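The Long Argument over the Porkombridge Reading Tables

Feature / Public Buildings

When the district library at Porkombridge reopened its upper floor in August, the change that drew the most letters was the furniture. The oak tables installed when the building was new had been withdrawn, and plain white surfaces stood in their place. The library received 69 written comments in the first month, more than it had received on opening hours, fines and parking combined over the previous year.

The decision had been under discussion for a long time. A survey of the old tables, prepared by the design office Gruvside, found that 48 of them could no longer be repaired at a reasonable cost. Joints had failed, tops had split along the grain, and several had been shortened in earlier decades to fit beneath the windows. The remainder were judged sound but too deep for the present room, where readers now need power outlets and a clear route to the doors.

Gruvside recommended light surfaces for two reasons. The upper floor faces north and receives little direct sun, and the dark oak had required strong lamps even at midday. The office also noted that pale tops show dirt early and are therefore cleaned more often. Its report gave less attention to glare, a subject to which many of the later letters returned.
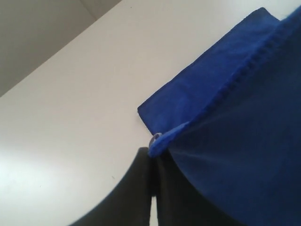
According to Ermanno Costa, the old room was a place where a reader could stay for six hours without noticing the light at all, and the new one asks to be noticed every few minutes. He wrote to the library twice on the matter and proposed that one bay be fitted with darker tops, for those who read printed pages over long periods. He did not ask for the oak to return. In his view it had been badly kept for years, and the library had allowed the question of repair to answer itself.

The library has taken the proposal seriously. A trial bay with matte gray tops is planned for the east side, and readers will be invited to record how long they stay and whether they moved during their visit. The results will be compared with those from the rest of the floor before any further purchase is made.

Lighting research offers some guidance, though less than might be expected. Discomfort from reflected light depends on the angle of the lamp, the height of the reader and the finish of the page as well as on the table itself. A surface that troubles one person may go unremarked by the next. Older readers tend to report glare more often, and they are also the group that makes the longest visits to the upper floor.

The matter of the oak remains open. The sound tables are held in storage under inventory number 772, together with the original brass shelf labels and a card cabinet. The furniture workshop Ernance has offered to cut the best of the timber into smaller desks for the local history room. The library has set aside a first sum of 1000 dollars for a sample desk - enough for the labor, with the wood supplied from store.

A public meeting on the furniture and the lighting of the upper floor will be held on Sunday, September 29, 2024, in the ground floor hall. Written comments may be left at the main desk until the library closes on the evening before.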